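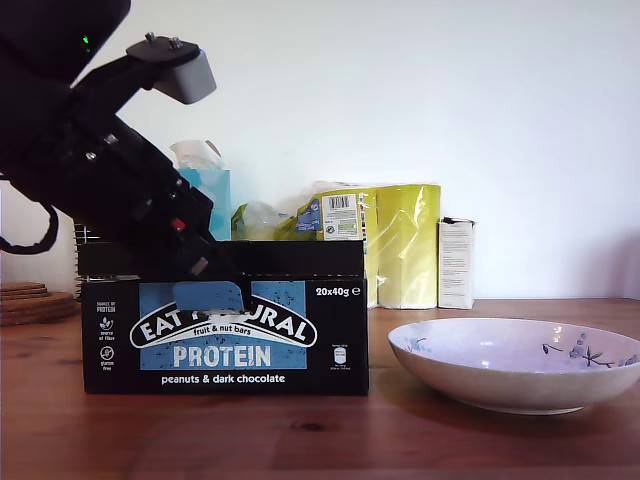
Sleep should be the first thing a family doctor asks a worried teenager about, according to Firouzeh Mirzaei, and for the past school year in Drindoscombe it has been. She told a packed library meeting on 22 May 2018 that the town's teen sleep program will carry on for a second year and will open to eighth graders for the first time.

That's great news for the 169 students who finished the first round, many of whom turned up with parents, siblings and, in one case, a grandmother who wanted to know if she could join too. (She can't, but she left with the handouts.)

The program is called Prendlow, and it began in February of last year with a simple offer. Any high school student in town could sign up for a set of evening sessions on sleep, mood and stress, keep a paper diary at home, and talk one on one with a counselor about what the diary showed. No referral was needed and there was no fee. Parents of students under 18 signed a form and were asked to come to the first session.

The diaries are the part students seem to like most. Each page has room for bedtime, wake-up time, naps, caffeine, and a line for how the day felt. Tirta Nugroho, who runs the Tuesday-style group format at the high school under a rotating schedule, said some students draw instead of write, and that's fine with him.

"I had a kid hand me six weeks of little weather maps," Nugroho said. "Storms, sun, fog. We had a better conversation over those maps than I've had over any questionnaire."

Of the students who finished, 70 agreed to share their diaries with the team that put together the first-year report. Going by their own entries, most of them were getting to bed earlier by the end, and the biggest change came on school nights. The report is careful here. The students volunteered, they knew what the sessions were for, and there was no comparison group, so it can't say the program caused the change. It also can't say much about mood, although plenty of students wrote that mornings felt easier.

Mirzaei was just as careful at the meeting. Poor sleep and low mood often travel together in the teen years, she said, and it can be hard to tell which one came first. Some teenagers with anxiety or depression sleep too little, and others sleep most of the weekend and still feel worn out. Better habits can help a lot of them feel steadier, but a teenager who has been sad, irritable or withdrawn for more than a couple of weeks needs to see a doctor or a mental health professional, whatever the diary says.

Still, it was hard to miss how pleased people were. Students had taped pages from their diaries along the back wall, with names removed, and there was a crowd in front of them for most of the evening. One page said only "slept!!!" across a whole week. Another had a long and very funny complaint about a neighbor's rooster.

Farzad Jafarzadeh brought the parents' side. His daughter was in the first group, and he admitted that the advice he found hardest to follow was meant for him. The family now charges every phone in the kitchen overnight, his included.

"She caught me sneaking down to check mine," he said. "Twice. So now there's a basket with a lid."

Not everything worked. The sessions started too late for students with sports practice and an early bus, and attendance dropped during exam weeks. A text reminder service was tried and then dropped when students said the messages were coming in just as they were trying to wind down — a fair point! Next year's sessions will start right after school, with a second slot in the early evening for anyone who has a job or a team.

The other big change is age. Shahram Kiani will lead the new eighth grade group, which will be smaller and will spend more time on worry, friendships and the move to high school. He'd like parents to stay for 3 of the sessions in that group, where the older students' parents came to just one. Many of the habits that cause trouble at 16 are already in place at 13, he said, and families have more say over bedtime at that age.

The second year has help from a $2,000 gift from Flimier, a bookstore on the main street, which will pay for printed diaries and snacks. The counselors' hours are covered by the school district.

A question from the floor about school start times got the loudest applause of the night. Drindoscombe High opens its doors early, and several students said that no diary was going to fix that. Chandrasekhar Reddy, speaking for the district, said a later start is being looked at along with bus routes, and that he'd be glad to have students in the room for those talks. Four hands went up before he'd finished the sentence.

Sign-up forms for the fall groups are at the high school office, the middle school office and the library's front desk. Parents who'd like to look through a blank diary first can ask for one at any of the three.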